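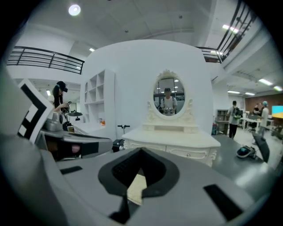 **Belto hand-held gripper kit goes on sale from Condex**

MEMVILLE, August 2026 – Hi, I'm Poppy Bramwell, I look after customers at Condex, and I get to write this one because the engineers are busy packing boxes. Our hand-held gripper kit, Belto, is on sale as of this morning! If you've been on our waiting list you should already have an email from me (check your junk folder, please, it likes to hide there).

For anyone new: Belto is a gripper you carry around and work by hand, with a camera looking out over the jaws. You pick things up, open drawers, put things away, and the kit records what the camera saw and how the fingers moved. Teams use those recordings to teach robot arms the same jobs. The gray fingers carry printed black-and-white markers, and that's how the software keeps track of how far open they are. So if you get jam on a marker, wipe it off. I speak from experience.

What I like best is that you can take it where the furniture is. Our own big room has a white vanity dresser with curvy legs and a carved oval mirror over it, cubby shelving next to that, and people standing around with backpacks on or standing there looking at their phones. We leave all of it in the recordings. Mirrors used to make our tracking team groan out loud, and we spent a good part of the spring on them. The new software has a mirror setting now, which tells it to ignore a second gripper showing up in the glass. It's switched off when you first start up, so go and find it under Tracking if your rooms have mirrors in them.

Belto comes in a carry case with:

- one gripper with its camera already fitted
- 3 pairs of jaw pads (the soft ones are best for glasses and cups)
- a spare set of printed markers
- a charger and a long cable
- a year of the recording software

The price is $1,819 per kit, plus shipping. If you're ordering 20 or more, talk to me first and I'll put together a quote, and schools and colleges should get in touch whatever the size of the order. You'll need your own laptop, and the quick start card lists what it has to be able to do. Tablets don't work yet. We've had a lot of requests and I pass every one of them along.

We didn't test this thing only on ourselves, either. Gosselin, a small firm that builds kitchen robots, had early kits for three months and sent us pages and pages of notes, some of them quite blunt.

"My first complaint was the trigger," says Hélène Girard of Gosselin. "After a long afternoon my finger was sore. They sent a lighter spring and I stopped complaining about that and started on the carry case."

(The case has a better zipper now, Hélène!)

Ravindra Pant, who leads the design work here, is still fussing over the thing and I don't think he'll ever stop. "I wanted a person to be able to pick it up and be recording before their coffee got cold," he told me. "Setup is three steps. I'd like it to be two."

One fair warning before you order. The gripper body takes up a good chunk of the camera's view, and if you've used other kits that may look odd to you at first. We set it up that way so the jaws stay in sight. If you'd like more of the room in your recordings, a wider lens is coming in October and it'll fit the kits we're selling now, no tools needed. I don't have a price for it yet.

Orders placed this month ship from our Memville building in the order they come in. Returns are fine within 30 days as long as the markers are still attached.

Want to try one before you buy? Carter Campbell runs our demo sessions and will happily hand you a gripper and let you loose on the drawers. Sessions are free, but please book with him through the Condex front desk. Press questions and loan kits come to me, Poppy Bramwell, at the same desk, and I answer my own phone.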